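Foro de Equipamiento y Automatización - Planificación de compras
Tema: Presupuesto para manos robóticas de repuesto, próximo ejercicio

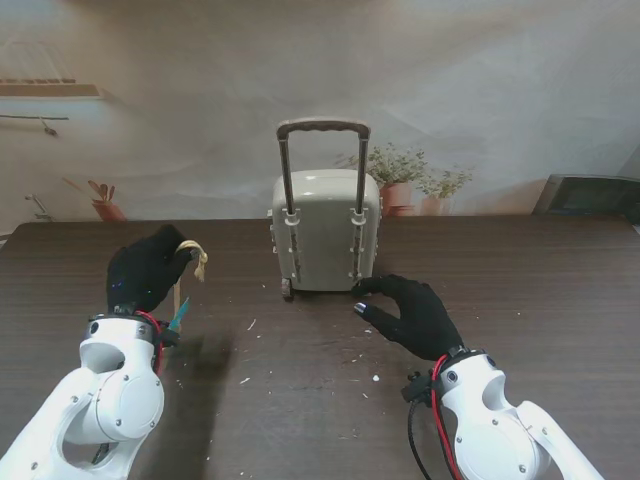
rllorente
Estimados compañeros: debemos cerrar la previsión de gasto del puesto bimanual antes de mayo. La propuesta inicial contempla 4 manos de repuesto y 100 guantes. Clesar ofrece el guante a 714 la caja, portes aparte. Agradecería observaciones sobre las cantidades.

d_younis
Considero excesiva la partida de guantes. El manejo de objetos pequeños desgasta sobre todo las yemas, y estas se adquieren por separado. Propongo reducirla a la mitad y destinar la diferencia a cableado de muñeca.

Ilham Fahmy
No comparto el criterio del Sr. Younis. Las yemas de Vanags tienen un plazo de entrega largo - el último pedido lo demostró - y un puesto parado resulta más costoso que un armario lleno.

d_younis
El plazo se resuelve con un contrato marco, no con existencias. Tralto lo admite por escrito.

s.gaber
Ruego que se incluya también el mantenimiento. La oferta de Jalline cubre las articulaciones de los brazos, pero excluye expresamente las manos. Convendría solicitar una segunda oferta.

rllorente
Tomo nota. Mantengo las 4 manos, dejo los guantes pendientes de la consulta a Tralto y abro una línea para mantenimiento. Sr. Gaber, ¿podría remitirme las condiciones de Jalline?

s.gaber
Enviadas por correo interno. La cláusula de exclusión figura en el anexo segundo.

Ilham Fahmy
Conste mi reserva respecto a los guantes.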